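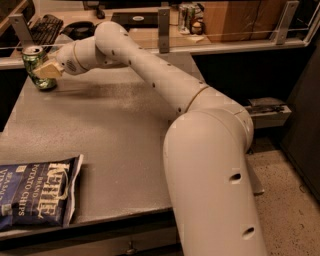

"You'd be amazed how much of a person's day happens between the chips and the soda," she tells me, and then she laughs and gets up to find me a glass, because I've been in the building ten minutes and apparently that's already too long to go without a drink.

She has looked after the snacks at Mumora, a shared workspace on the second floor of an old seed merchant's in Billthorpe, for going on six years. Looking after the snacks was never meant to be a job. She came in to do the mail and the phones, and on her first afternoon somebody asked her where the crackers were kept, and there weren't any crackers, so she went out and bought some. The following week she bought some more. By December she had a shelf, a small budget and a key to the storeroom, and people had started leaving notes on her desk with the names of cookies on them.

We'd planned to talk in one of the meeting rooms, but she likes to be near a table where people eat, so we moved. The tables she likes best are the gray speckled ones, and she has opinions about them. "They're the kindest color in the world for crumbs," she says. "You can have a whole lunch on one of those and it still looks respectable. I do wipe them, don't write that I don't wipe them! But if I'm on the phone and I don't get there until three, it isn't a tragedy." The drawers underneath took her longer to come around to. For the first year people put things away in them and forgot, and she once opened one to find 11 packets of ketchup and half a birthday candle. Now she goes through them at the end of every month with a paper bag, and anything that can't be explained goes into it.

I asked her to tell me what makes a good office chip, which I thought was a quick question to warm us up. It took us most of the way to lunch.

"Well, salt and vinegar," she says. "I'll always have salt and vinegar. I'm partial to the Kettle ones, the sea salt and vinegar in the dark blue bag, and I know it's divisive. There are people here who won't touch them, they say it takes the skin off the roof of your mouth, and I say that's how you know you've had some. But the thing about a sharp chip is that people stop. You put out a plain one and the bag's gone before you've sat down. With vinegar they have a handful, they go and do some work, they come back. It lasts the afternoon."

She had tried being more ambitious. There was a spell of dried peas, and a longer spell of rice cakes from a firm called Hinelum that sent her a box of samples and then, when she was polite about them, a second and much bigger box. "I couldn't give them away. I mean that, I put them by the front door with a sign." She kept the box, which was a good strong one, and the spare napkins live in it now.

Drinks are a different matter, and she gets a little stern about them. She buys cans and she doesn't buy bottles. A can gets finished, she says, where a bottle gets three swallows taken out of it and then stands next to somebody's keyboard going flat until the cleaners have to decide whether it's still wanted. She likes people to take one can at a time, too. She doesn't mind how many they have over a day (one man on the far side gets through four, and she has stopped mentioning it) but she'd like them to walk to the fridge for each one.

"It's the walking I'm after," she says. "They don't move otherwise. They come in, they sit, and if you let them carry an armful back you won't see them again until it's dark. And you do want to see them. You hear things at the fridge. I've known about two engagements before the families did."

Part of what she enjoys about the floor is the glass. When the owners divided it up they put in clear partitions, and you can look from a table straight through to where other people are working. She was against it when she heard, she'd pictured something like a fish shop, but she has changed her mind completely. She can tell from across the floor who's having a bad day, and she'll go and set something down beside them without making a conversation of it. A can, usually, or a bag of chips laid flat where they'll find it. "Flat, always," she says, when I ask about that. "If you stand a bag up it falls over as soon as you've turned your back, and then everyone looks."

She learned this kind of thing from her aunt, who ran the counter at Ó Riain, a corner grocery on the other side of Billthorpe that closed a good while back. As a girl she spent her Saturdays there, pricing tins and turning labels to the front, and she still can't leave a label facing the wrong way. Her aunt kept the chips beside the cold drinks, within one arm's reach, and wouldn't hear of moving either. The storeroom at Mumora is laid out just the same. She showed it to me before I left, and it's a lovely little room, cool and very tidy, with a list on the back of the door in green pen. Last year, according to the list, she bought 527 bags of chips. She read the number out twice and seemed rather pleased with it.

I asked whether she'd ever want to do something bigger, a café perhaps, and she thought about it for long enough that I wondered if I'd been rude. She said she'd been offered one, more or less, and had gone to look at it, and it had a very nice window. But she would have had to charge people, and she didn't think she'd be any good at that part.

Then somebody tapped on the glass and held up an empty chip bag, and she went off to see to it.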